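Print this page | E-mail this thread

This site uses cookies to remember your settings. Accept | Manage

1/ Okay, long thread, get a drink. I've just finished doing the uniform order for our masters swim and water polo club for the third year running, and so many of you asked how it works that I'm going to put it all in one place. I coach a bit, swim badly, and somehow I own the spreadsheet.

2/ First thing: take sizes in person if you possibly can. We did ours on deck with the sample set from Anduden, 41 people in one evening, and it was chaos but it was lovely chaos. When we did it by e-mail the year before, half the club sent me their jeans size (bless you all, I still love you).

3/ Team suits run small. Everybody's team suits run small. If you're between sizes and you train more than you race, go up. If you only race, stay where you are and accept that getting into it is part of your warm-up.

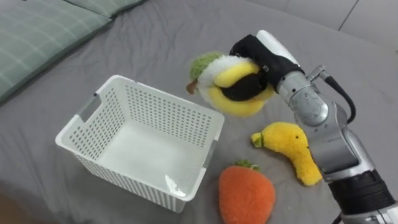 4/ ARTWORK. Please, please send the printer a proper vector file of your club crest. Ours lived for years as a tiny picture somebody had copied off the old website, and on the parkas it came out looking like a fried egg. Vodonus redrew it for us and charged a flat fee, which I was glad to pay, and now I keep it in three different places.

5/ Colors on a screen are not colors on fabric. Our teal came back on the first proof as something closer to hospital green. Ask for a printed swatch, take it outside, take it under the pool lights, and hold it up next to last year's suit, so the new folks and the old folks don't look like two different clubs at the same meet.

6/ Now, money. Collect it before you order. I know, I know, it feels unfriendly! But I fronted the deposit myself once and was still getting paid back in October, a few dollars at a time, in the parking lot. These days the form closes, the payments close with it, and I sleep very well.
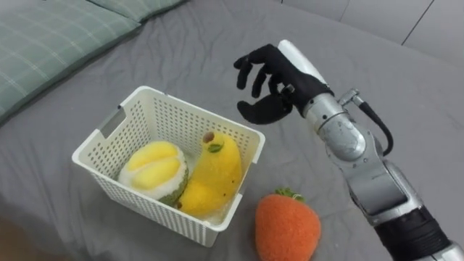
Harb Masters replied: We do the same but let people pay in 2 parts, half with the form and half when the box lands. Only had one person drop out so far.

7/ Oh, I like that a lot, thank you! Might borrow it for the parkas, because they're the big-ticket item and I always feel bad asking for it all in one go.

8/ Order spares. We get 11 extra suits in the middle sizes and they're always gone by the end of the season, what with new members and split seams and the ones that get left in hotel showers. Caps too. You can't have too many caps. I have 20 in the trunk of my car at this very moment and I know it won't be enough.

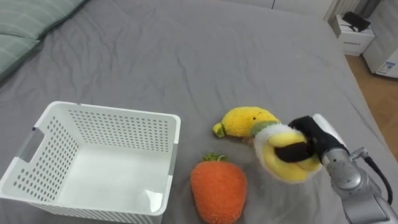 9/ Names on the back of parkas: check the spelling with the person, then check it again, then have them look at the proof themselves and write back "yes." A plain "looks good" in the group chat doesn't count, I learned that one with a very nice man's surname.

10/ Care, very quickly. Rinse in cold water, no wringing, dry flat out of the sun, and never leave it rolled up wet in your bag till the next practice. The chlorine keeps on working in there. We tried the Plandus rinse last season and a few people swear by it, though I mostly just use the tap.

11/ That's most of it. If anybody wants a blank copy of my spreadsheet, send me a message and I'll pass it along. The size tab is a little messy but the totals add up.

COMMENTS (3)

polo_mom_w: Saving this, our form opens next week and I was dreading it.

lane4forever: Can you get the parkas with a longer sleeve? Mine stop well above my wrists.

butterfly_ish: The printed swatch tip is a good one. Our navy came back purple and we wore it all year.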